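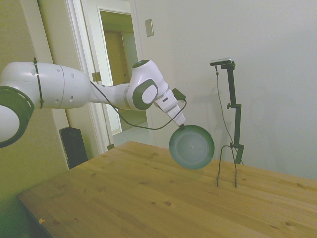
Ottilie Baumgartner has been asked many times to sign off on the plate job, and she wants it on record that she still hasn't.

The job sounds like nothing. An arm picks up a plate by its rim, carries it over to a bent wire holder, and stands it there. A child can do it. Riltell, which sells the software that runs the arm, has been telling customers since August that its system can do it too, and do it all day. Baumgartner is the safety reviewer for Silemia, a catering supply company that was thinking of putting the system in its dish rooms. Her report on the trial came out earlier this month. It is not a long report, and it is not friendly.

"They kept calling it a drop," she says. "I don't care about a drop. Plates drop. I have dropped plates. What I care about is that the arm lost the plate and went on as if it still had it."

We are sitting in her kitchen on a gray Saturday, and she has the report open on the table next to a cup of coffee she keeps forgetting. What she found, in plain terms, goes like this. The gripper pinched a plate by the edge. Somewhere on the way to the holder the plate slipped out. The arm should have stopped, because the software is supposed to check that there is still something between the fingers. It didn't stop. It finished the trip with closed, empty fingers, pushed down to where it thought the rim ought to be, and hooked the wire holder. Then it lifted the holder off the table and swung it back toward the place where the next plate was waiting.

"That's the part I made everybody watch again," she says. "The wire has two ends that stick out. The arm is now waving it around at the height of a person's face, and as far as the software knows, it's a great day. Success. Next plate."

Was anybody hurt? No. The operator was on the other side of the room and hit the stop button. Baumgartner is careful to say so, and just as careful to say that she gives no points for it.

"He happened to be looking up. Write that down. He told me himself he'd been reading his mail a minute before."

Riltell's first answer was that the fault was a one-off. In the whole trial the arm had made 1,592 moves with a plate in its grip, and the company put that number at the top of every message it sent her. She was not impressed by it then and isn't now.

"I asked how many of those ended with the plate gone and the arm carrying on. They said one. I asked how they knew. They said the log showed one. Well, the log is written by the same software that thinks it's holding a plate. So I went through the video."

It took her most of two weeks, in the evenings. She found 14. In 13 of them the arm went down on empty air beside the holder or brushed it and came back up without it. Plain luck, in her view. The log had every one of them marked as a placed plate.

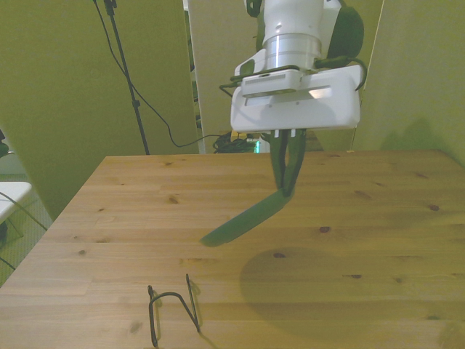
I asked what causes it, expecting a technical lecture, and she shrugged. The likely answer is dull. The gripper judges whether it is holding something by how far the fingers have closed. A plate rim is thin. The gap between "closed on a thin rim" and "closed on nothing" is small, and somebody had set the limit loosely so that the arm wouldn't keep stopping for false alarms during demonstrations.

"You can see how it happens. It stops in front of a customer, it's embarrassing, so you turn the knob a little. Then you turn it a little more. I've seen it with door sensors on elevators, I've seen it with meat slicers. A machine that stops too much gets its safety turned down by whoever is tired of it stopping."

She worked for years at McGrath, inspecting food plant equipment, before moving over to the buying side, and it shows in how she talks. She has very little patience for the word "learning." The Riltell system is trained from recorded runs, and the company's engineers told her more than once that the model would get past the problem with more data.

"Maybe it will. I'm not in a position to say it won't. But how much more? They said 2,000 runs. I said, why 2,000? It was quiet on the phone for a bit. Then somebody said it was a target." She laughs. "I have targets too. I have a target of learning Portuguese."

To be fair to Riltell, and she was prodded into being fair, the company did send a fix. It came in two parts. The limit on the gripper was tightened, and a second check was added that uses the camera to look for the plate between the fingers before the arm goes down. Baumgartner watched the new version run for 60 minutes. She won't say it failed. She says it stopped more often, which she liked, and that on one run the camera check passed when the plate had swung so far round in the grip that it would never have gone into the holder.

"So it answered the question, is there a plate. Yes, there's a plate. Nobody had asked it the next question."

What she wanted was cheaper and uglier. Bolt the wire holder down, so it can't be picked up. Put a hard limit on how fast the arm may travel when a person can get within reach. Keep the stop button where the operator works, with no walking around the table to get to it. And have something other than the trained model decide whether the arm is holding anything, even if it is only a weight reading from the wrist. Riltell agreed to the first item. The speed limit is "under discussion," because it makes the arm too slow to be worth buying at the price they are asking.

"Which tells you something about the price," she says.

I put it to her that she might be holding the arm to a standard no dish room meets. People cut themselves on broken plates every week. The floors are wet. If a machine took over the dull part, even an imperfect one, wouldn't some of those people be better off?

She thinks about it for longer than I expected. "Could be. I'd like to see somebody show it. Bring me the injury book for a dish room with the arm and one without, same size, same hours, a full year. I'd read that with real interest. What I got was a nice video with music on it. And in the video, if you watch the corner, there's a cut right before the plate reaches the holder."

Did she ask them about the cut?

"I did. They said it was for length."

There is another company in the running, Ikitz, which makes a much simpler machine with a fixed track and no learning in it at all. It can only handle one size of plate. Baumgartner has not tested it and refuses to be quoted as favoring it. She did say that when she asked Ikitz what happens if a plate goes missing halfway, the man on the phone told her the track stops and a bell rings, and that he sounded puzzled to be asked.

Silemia has put off its decision until the second trial is done. Riltell will bring its latest version, the limits will be locked so that they can't be changed on the day, and the count of lost plates will be made from video by a person who doesn't work for either side. Baumgartner wrote those terms. She expects an argument over the locked limits, and she has already drafted her reply to it, which she read to me off her phone. It was one word long.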